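October, late, and the kettle has only just gone on

I have spent the best part of the afternoon on bottles, which isn't how I meant to spend it, but once I'd started I rather got into the swing of things and couldn't leave them. The plastics collection has changed again (the leaflet from Stukine came through the door with the pizza menus and I very nearly put the whole lot in the bin together) and from now on they want clear plastic kept by itself, with nothing else mixed in. So out came everything from under the sink, and everything from behind the door as well, where I'd been hiding the overflow since the summer.

I do love a big round bucket for this sort of job. You can toss things in from a fair way off, and it doesn't matter if a bottle lands leaning or upside down, it all settles in the end. The crumpled bits are the nuisance. They spring back up the moment you take your hand away, and I've learnt to put them in early and let the heavier things sit on top, though of course today I forgot and did it the wrong way round.

Then there is the question of caps. The old leaflet said off, the new one says on, and my sister-in-law's council says something different again! I've decided on, and I shall stick to it until somebody comes and tells me off. Labels I leave alone. I did try soaking them once, all one wet weekend, and the sink was full of grey papery mush for 3 days.

Hekavari gives you 9 pence back on each bottle if you can face the machine by the entrance, and there was a time when I saved them all up for it. I got as far as 121 in one go and felt like a millionaire, until I had to carry the bags up from the bus stop in the rain. These days I'd sooner have the empty cupboard, and a cup of tea, and the evening to myself.

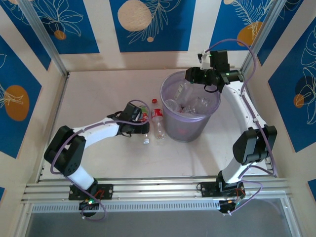 Anyway, the cupboard under the sink has a floor again, and I gave it a good wipe while I could get at it. Soup tonight, I think, with the last of the bread.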